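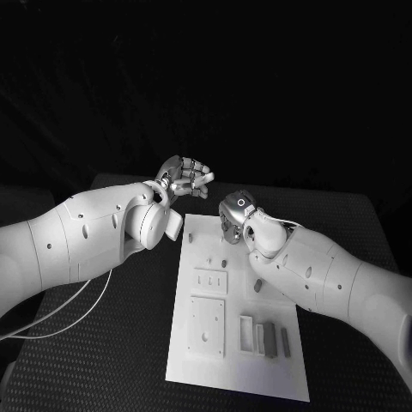

Weniter creep is the slow, permanent deformation of partly frozen granular material under a steady load. The name comes from the Weniter test series, in which water-saturated sand was held just below its freezing point and compressed along one axis. The term is used mainly in laboratory work on soils and ice mixtures.

Mechanism

In a partly frozen sand, thin films of liquid water remain between the grains and the ice that fills the pores. Under load, pressure rises where grains press against the ice. The melting point drops slightly at these contacts, and water moves along the films toward regions of lower pressure, where it freezes again. The grains shift position as a result. Salt in the pore water thickens the films and speeds up the process.

Stages

Deformation begins with a fast stage in which the strain rate falls with time. It is followed by a stage of nearly constant rate. At high loads a third stage appears, in which cracks form in the ice and the rate climbs until the sample fails. Samples with low ice content may pass from the first stage to the third with no clear steady interval.

Measurement

The Tutholm cell is a sealed steel cylinder 60 mm in inner diameter, cooled by a jacket of circulating fluid. The standard procedure uses a sample temperature of 2 degrees below freezing and a hold time of 200 hours. Earlier tests were run at 258 K, where the liquid films are thinner and strain rates are much lower. Results from the two temperatures cannot be compared directly.

Related effects

The Suvilum effect is a brief rise in strain rate after a partial unloading. Its cause is disputed. Mikkelsen flow describes similar behavior in clay, where bound water on particle surfaces plays a larger part.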